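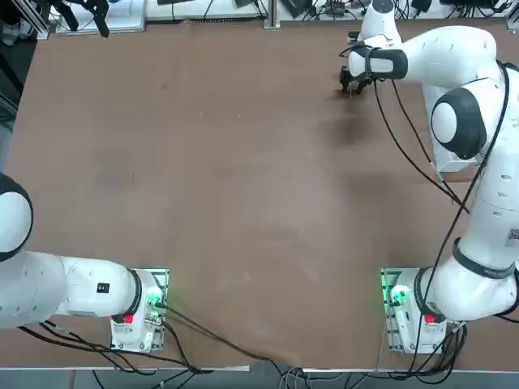 Ticket 2425 - Sterach chili paste, lids bulging
Opened by: Paweena Suksawat, Sriwong kitchen
Status: open

9:10 am. Two jars from the September batch, lids domed. Lot 1129. Rest of the shelf flat so far.

9:40. Opened one over the sink. Fizzed, sour smell, bit like old beer. Binned both, didnt taste.

10:15. Mawuli Dogbe checked the batch sheet. Salt looks right. Rice syrup swapped for the Tedel one, thinner. Maybe too much water?

11:00. Pulled all 60 jars to the walk-in. Order for Drotau on hold, told them.

1:30 pm. pH strips out of date, new ones orderd. Mawuli to retest 30 jars when they come.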